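Setting Up Your Sleep Diary and Wake Window
Section 4 of the Undton Sleep Diary guide

I've been using the Undton diary for a long time now, and I wrote this section because the set-up is the part people email me about the most. It takes one quiet evening, a pen you like, and a little patience (okay, a fair bit of patience). If you haven't read Section 3 on picking your start date, go do that first and come back.

What you'll need

The diary pages, either printed or in the app
A regular alarm
Your usual wake-up time on work days
A list of anything you take in the evening, including vitamins and allergy pills

CAUTION: Talk to your doctor or therapist before you start if you have bipolar disorder, seizures, or sleep apnea that isn't being treated, or if you drive or run machinery for a living. Cutting back your time in bed can make you drowsy, and for some people it can bring on symptoms. Please don't skip this one.

Part A: The diary

1. Put the diary somewhere you'll see it in the morning. Mine lives next to the coffee maker, but the bathroom works too.

2. Fill it in once a day, after you get up. Write down when you went to bed, when you think you fell asleep, how long you were awake in the night, and when you got out of bed for good.

3. Guess! I mean it. You are not supposed to watch the clock at night, and a rough number in the morning is fine. Turn the clock to face the wall if you can't resist (I couldn't).

4. Score your mood in the last column, from 0 to 100. Go with the first number that comes to mind. It's only there so you can see how your days and nights move together, and a low score one morning doesn't mean the plan is failing.

5. Keep going for nine nights before you change anything. Earlier editions had a shorter run, and I found one rotten weekend could throw the whole thing off.

NOTE: If you miss a morning, leave it blank. Don't fill it in from memory two days later.

Part B: Working out your sleep efficiency

This sounds like math homework, but it's one small sum.

6. Add up the time you slept over all the nights you recorded, then add up the time you spent in bed for those same nights.

7. Divide the first total by the second and multiply by 100. If you use the app, tap Summary and it does this for you. My first real result after a bad January was 83, and I was thrilled, because I'd been sure it would be worse.

8. Write the number on the inside cover. You'll want it later, when you've forgotten how things were at the beginning.

Part C: Your wake window

9. Pick one wake-up time and keep it every day, days off included. I know. I grumbled about it too.

10. Count back from that time to get your bedtime. Use your average sleep time from the diary, plus half an hour. Never set a window shorter than five and a half hours, whatever the diary says.

11. Go to bed at that time or later, and only if you're sleepy. Tired and sleepy are different things! Tired is heavy legs and a short temper, sleepy is your eyes closing over your book.

12. If you're lying there wide awake and getting annoyed, get up. Sit somewhere dim, read something dull, and go back when your eyelids droop. Do this as many times as you need to.

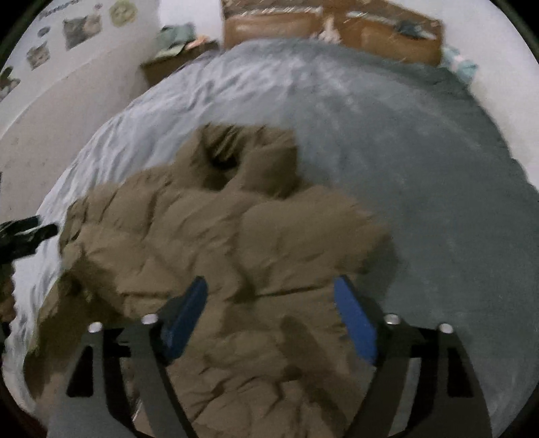

13. Keep the bed for sleep (and sex). Scrolling, bills and arguments by text all go in another room, or at least in a chair.

14. Stay with the same window for a full week, then work out your efficiency again. If it's come up nicely and you still feel short of sleep, move your bedtime 15 minutes earlier. If it hasn't, leave the window where it is for another week.

CAUTION: Don't drive if you feel drowsy. The first week or two can be rough, so line up a ride or put off long trips.

If your mood drops

Poor sleep and low mood often turn up together, so keep an eye on that last column. If your score stays low, or things you used to enjoy feel flat most days, call your doctor and take the diary along. If you ever have thoughts of hurting yourself, stop the program and call or text 988 right away if you're in the US, or your local emergency number anywhere else.

Spare diary pages are at the back of the guide, and Section 5 covers naps, travel and what to do when the clocks change.

Last revised 17 June 2024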